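Drindau hand grippers / build issues
Ticket 1134: left and right jaws lose crumpled paper on lift
Status: open
Opened by: Thitima Intarasuk
Opened: August 3, 2026
Hardware: two hand-held grippers, home build, two-finger jaws, blue pads
Software: Ongart logger, stock settings

Problem

Task is clearing packaging off a round table into a bowl. Boxes and cartons are fine. Crumpled paper slips out of the jaws on the way up, on both grippers, worse on the one I call B. The logger reports jaws closed the whole time, so the width reading doesn't match what the fingers are doing.

Tried so far

1. Wiped the pads with alcohol. No change.
2. Swapped the pads between A and B. The slipping stayed with B, so I've stopped blaming the pads.
3. Backed the finger screws out and reseated them. B had one that was not fully down. Better for a while, then the same again.
4. Re-ran the zero with the jaws empty. Closed reading on B came back as 1323, and it should match the value saved in the config.

Paper wad between the pads, with the rest of the packaging on the cloth:
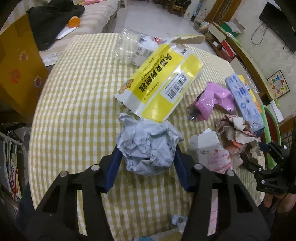

Junaid Bhutto: Don't trust the zero until you've checked the linkage. I had the same thing on mine in June. The handle closes, the encoder turns, and the last bit of travel goes into play at the pivot. Hold one finger still and try to rock the other by hand. If it moves at all, shim it and then zero again. Doing it in the other order only saves the slop into the config.

Update, same evening

Checked as Junaid suggested. A is tight. B rocks at the pivot, I can feel it and hear a click. Took B apart on the bench, fitted a thin washer under the pivot screw, put it back together. Too tight the first time and the jaws wouldn't spring open. Swapped for a thinner one and eased the screw off a quarter turn.

Zeroed after that. Five closes in a row gave the same reading. Saved the config and kept a copy of the old one.

Went back to the table and started again with paper. Set the bowl on the right side this time. 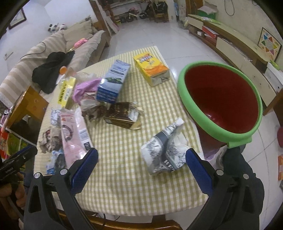

Crumpled printed package between the pads, bowl at right.

Still open

- Foil. Haven't tested it since the shim.
- The logger still shows "closed" with something between the pads. I think the threshold is too loose. Charoen Siriwan has a Plustard build with a tighter value and is going to send me the file.
- Thinner washer is a spare from a drawer. Need to measure it before I order 4 more.

Leaving this open until I have the threshold file.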